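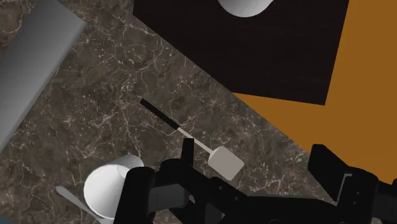

图片来源:Mirkora

《Pomare》停服之后:把一款联网手游改成单机版

2026年3月9日

手游《Pomare》的服务器在去年八月关闭。停服公告里附了一句话,说开发组会做一个不需要联网的版本,老玩家可以免费下载。当时评论区里信的人不多,这类承诺以前也有厂商做过,后来没有下文。今年年初,单机版上架了。

负责这个版本的是原开发商Nirko的制作人Conceição Correia。她在这家公司待的时间比《Pomare》本身还长,游戏立项时她做的是关卡,后来才转去管项目。我们通过视频通话聊了两次,第二次主程序Vlastimil Urban也在。

Correia说,做单机版的想法最早不是从公司里出来的。“停服前半年,客服那边开始收到同一类邮件,问能不能把自己的镇子导出来。不是问退款,就是想留着那个镇子。Gifty把这些邮件整理成一份文档发给我,我看完以后去找了发行商。”

Gifty Abugri当时是客服主管,现在在单机版项目里负责测试。

发行商Mirkora一开始没有同意。Correia说对方的顾虑很实际:游戏的收入已经不够付服务器费用,再投人做一个不收钱的版本,账面上说不过去。双方谈了几轮,最后定下来的条件是,Nirko自己出人,Mirkora负责上架和审核,音乐授权续期的费用两家各付一半。

“我们能抽出来的一共是10个人,有几个还要兼着做新项目。”她说,“合同里写得很清楚,不加新内容,不做续作,就是把原来的东西搬下来。”

“搬下来”这三个字做起来比她预想的麻烦。Urban解释说,《Pomare》从第一天起就是按联网游戏设计的,客户端只管显示和操作,作物什么时候成熟、商人今天卖什么、钓上来的是哪种鱼,全都由服务器决定。服务器一关,手机里剩下的是一套不会动的模型。

“所以第一步是把服务器上的逻辑读一遍。”Urban说,“有些代码是离职的同事写的,没有注释,变量名用的是当时办公室里的外号。有一个函数叫‘星期几都不行’,我看了两天才明白它是控制渡船停航的。”

他没有把服务器程序原样塞进手机。团队试过,耗电太快,旧机型会直接闪退。后来的做法是重写一个简化的模拟层,只保留单个玩家用得到的部分。好友拜访、公会和排行榜都去掉了,交易市场保留,但对面的买家换成了程序生成的镇民。

交易市场怎么定价,组里有过分歧。原来的价格由玩家供需决定,晚上便宜,周年活动前会涨。有人主张用停服那天的价格固定下来,Urban不同意。他拿了停服前一整年的成交记录,让价格按这条旧曲线走,一年循环一次。

“好处是老玩家会觉得眼熟。”他说,“坏处是记性好的人可以靠它发财。南瓜在哪几天贵,他们都知道。我们没有去堵这个。”

导出存档是另一块工作。停服前玩家可以申请一个存档文件,里面是镇子的布局、仓库和角色。游戏里的物品一共1738种,其中一部分是和其他品牌合作时推出的限定家具,授权早已过期,不能出现在新版本里。Abugri把这些东西一件一件列出来,逐一确认能不能留。

最后有57件不能用。团队没有直接删除,而是给每一件做了替代品,尺寸和占地一样,外观换掉,这样玩家原来摆好的房间不会空出一块。Correia说美术为这件事加了不少班。“原计划是统一换成一个灰箱子。Gifty第一个反对,她说她自己的厨房里就有这样一件,打开一看是灰箱子,她会把游戏删掉。”

Abugri后来通过邮件回答了我几个问题。她写道,测试阶段收到最多的反馈和画面无关,大家问的是某个角色还在不在。《Pomare》里有个港口区叫Irkorside,住着一个修钟表的老人,不给任务,也不卖东西,每天只说一句话。原来这句话由运营在后台更新,很多玩家上线第一件事就是去听他说什么。

“单机版没有后台了。”她写道,“我们把历年用过的句子全部找出来,去掉和过期活动有关的,剩下的打乱顺序放进去。配音是Dede Amissah,他又回来补录了几句,因为有些旧录音的音质和新版对不上。”

剧情任务也有取舍。联网时期的主线靠季节活动推进,错过的人只能看别人的录像。单机版把它们排成一条可以按自己节奏玩的线,总共72个任务。最早的两段季节剧情没有收录,原因是源文件损坏。Urban说他们找过旧硬盘,也问过当时的外包,只找到了对白文本。现在这些文本放在游戏里图书馆的书架上,可以翻阅,没有演出。

我问Correia,对这个结果满意吗。她想了一会儿。

“联机的部分没有了,这一点没办法假装。”她说,“有个玩家写信说,她以前每天晚上和妹妹在码头见面,现在码头还在,妹妹不在。我没有办法回这封信。后来我们在单机版里加了一个功能,可以读取另一个人的存档,把对方的镇子当成邻居,角色会在里面走来走去,不能对话。这不在原来的合同里,是Urban用空闲时间写的。”

Urban补充说那个功能还有问题,两个存档如果来自不同的大版本,邻居的房子有时会陷进地里。他正在修。

关于钱的问题,两人都说得比较少。单机版对持有旧账号的玩家免费,新玩家要付一次费用,没有内购。Correia表示,目前的销售足够支付音乐授权,不够支付人力,公司也没有指望它能做到。Mirkora没有公布下载数据,她也不愿意透露。

Nirko之外的开发者也在关注这件事。做独立游戏的Seidu Asante去年曾撰文讨论联网游戏的保存问题,他在电话里告诉我,《Pomare》的做法有参考价值,但不太容易照搬。“它是个种田游戏,一个人也能玩。换成对战游戏,你把人去掉,就什么都没了。”他还提到,很多团队在停服时已经解散,根本没有人能去读那些旧代码。“Nirko运气好,主程序还在。应该在立项的时候就写好停服怎么办,不要等到最后半年。”

Correia同意这个看法。她说公司的新项目已经把离线模式列进了第一版设计文档,服务器逻辑和客户端逻辑从一开始就分开写,每个月要在断网的手机上跑一次。Urban对此的评价是,这样一来开发会慢一些,他可以接受。

新项目还没有名字,两人都不肯多谈。单机版的下一个补丁预计修正渡船时刻表的错误,以及前面说到的邻居房子的问题。存档导入目前只支持停服前申请过文件的账号。Abugri说,每周仍然有人来信询问错过申请怎么办,服务器上的数据已经按隐私政策删除,她只能如实告诉他们找不回来了。

“有些人会回信说谢谢。”她写道,“也有人说那就从头种吧,问我开局先种什么。我一般说萝卜。”

订阅我们的邮件通讯,每周接收游戏行业报道。提交邮箱即表示你同意我们的隐私政策,你可以随时退订。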